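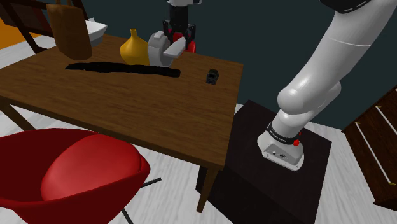

When is the open day, and do I need to book?
The Furis Robotics Open Day takes place on October 2, 2025, at the Prarnesell building. Doors open at 10:00 a.m. and the last visitors are admitted at 3:30 p.m. Entry to the ground floor displays is free and needs no booking. The demonstrations in the simulation room and the live arm room are ticketed, as both rooms are small. Tickets are free of charge and may be reserved through the visitor page or collected at the front desk on the day, while they last.

Who is the open day for?
The day is open to all members of the public. Past visitors have included families, retired engineers, school groups and people who live nearby and wished to see inside the building. No technical knowledge is expected. Visitors who do have a technical background are welcome to ask more detailed questions at the staff table in the main hall between sessions.

Is there a minimum age?
Children of any age may visit the ground floor displays. The minimum age for the live arm room is 7. Children under 14 must be accompanied by an adult at all times, in every part of the building. One adult may accompany up to 3 children in the demonstration rooms.

What will be shown in the simulation room?
Staff will run table tasks in Dalisay, the simulation program used at Furis for most early work on robot arms. A session shows a computer-made room in which a white robot arm, fixed to a black pedestal, works at a wooden table with household things on it, among them a yellow vase. The arm carries a black gripper with two fingers. Visitors will see the arm asked to carry out short instructions such as picking up an item, moving it to another place on the table, or setting one item beside another. Each session lasts 25 minutes, including time for questions.

Why does Furis use simulation at all?
A simulated arm can attempt the same task many times without wear on equipment and without a member of staff present to reset the table. The control program used in the October sessions was trained on 4000 simulated attempts before it was tried on a physical arm. Simulation also allows staff to change the room between attempts. The color of a wall, the kind of chair standing nearby and the items on the table can all be altered in a few moments, and a program that copes with these changes is more likely to cope with a real room.

Does the simulated arm always succeed?
It does not, and visitors should expect to see failed attempts. The sessions are run live and are not selected beforehand. Common failures include closing the gripper too early, knocking over a tall item while reaching for a shorter one, and losing hold of an item with a smooth or rounded surface. Staff will leave a failed attempt on the screen for a short time and explain what the program was trying to do.

May visitors choose the task?
In each session, time is set aside for requests from the audience. Requests should be limited to items already on the simulated table. Staff may decline a request that would take too long to set up. In the final session of the day, visitors may also ask for the furniture in the simulated room to be changed.

Why are there chairs and a staircase in the simulated room?
Early versions of Dalisay showed only an arm and a table against a plain background. Programs trained in those rooms performed poorly once they were given camera views of ordinary buildings. The present rooms include chairs, stairs and colored walls so that the program learns to work with them in view. The arm does not use the stairs or the chairs.

What is the red button beside the band near the base of the arm?
The small red button is the emergency stop. The simulated arm includes it so that the model matches the equipment staff work with. In the live arm room, a stop button is within reach of the operator throughout each session. Visitors are asked not to touch any button, cable or switch in that room unless invited to do so by staff.

What will be shown in the live arm room?
A physical arm will carry out a small number of the same tasks on a real table. Visitors stand behind a clear screen for the whole of the session. Movements are slower than those shown in simulation, as speed limits are in place whenever members of the public are present. Sessions last 20 minutes. Visitors who plan to attend both rooms are advised to see the simulation session first, as the live session assumes some familiarity with the tasks.

May I operate the arm myself?
The physical arm is operated by trained staff only. A hand controller connected to Dalisay will be available in the main hall, and visitors may use it to guide a simulated arm for a few minutes each. There is no booking for this activity. A line usually forms after midday, and those who wish to avoid a wait should come in the morning.

What is Notska?
Notska is the scoring program that runs alongside Dalisay. It records whether an item was lifted, whether it was dropped, and where it finished. Its results will be displayed on a second screen during simulation sessions. The scores shown are for the current session and are cleared before the next group enters.

Can I download Dalisay or Notska?
Neither program is offered for public download at present. Teachers and college staff who would like to use Dalisay in class may leave their contact details at the staff table. A limited trial for schools is planned for January, and further information will be sent to those on the list.

How do I get to the Prarnesell building?
The main entrance is on the north side, facing the bus stop. The visitor parking lot is behind the building and is reached by the side road. Parking is free on the open day, but space is limited, and visitors are encouraged to use public transportation where they can. Bicycle racks are located to the left of the main entrance.

Is the building accessible?
The Prarnesell building was completed in 1921 as a textile warehouse and has been altered since. There is step-free access by the parking lot entrance, and an elevator serves all floors used for the open day. The original stairs at the front are steep and have a handrail on one side only. Accessible restrooms are on the ground floor. Wheelchair spaces are held in every demonstration session until five minutes before the start. Guide dogs and other service animals are welcome.

Are there arrangements for visitors who are deaf or hard of hearing?
Live captions will be shown in the simulation room at all sessions. A sign language interpreter will be present at the 11:00 a.m. and 2:00 p.m. sessions in both rooms. A printed outline of the talk may be requested at the front desk in large print.

Are the demonstrations loud?
The simulation room is quiet apart from the speaker's microphone. The live arm makes a low motor sound and an occasional click as the gripper closes. A short warning tone is played each time the arm is switched on. Visitors who would like to know when the tone will sound should speak to a member of staff before the session begins.

May I take photographs?
Photographs for personal use are permitted in the main hall and the simulation room. Flash must be turned off. Photography is not permitted in the live arm room while the arm is moving. Visitors are asked to respect the wishes of others who do not want to be photographed.

Is food available?
Coffee, tea and light snacks will be sold in the lobby until 3:00 p.m. Food and drink may not be taken into either demonstration room. School groups bringing packed lunches may use the first floor seating area if this is arranged in advance.

How do I book for a school group?
Groups of ten or more should use the group form on the visitor page. Please state the age of the students, the number of adults and any access needs. Morning sessions are given to schools first. A confirmation will be sent by e-mail with an arrival time, and groups are asked to keep to it, as a late group cannot always be placed in a later session.

What happens if a session is canceled?
If the physical arm is out of service, the live session will be replaced by a further simulation session in the same time slot. Tickets remain valid and need not be exchanged. Any changes will be posted at the front desk and on the visitor page.

Whom should I contact with a question that is not answered on this page?
Please use the inquiry form on the visitor page and choose "Open Day" as the subject. Replies are sent during office hours, normally within two working days.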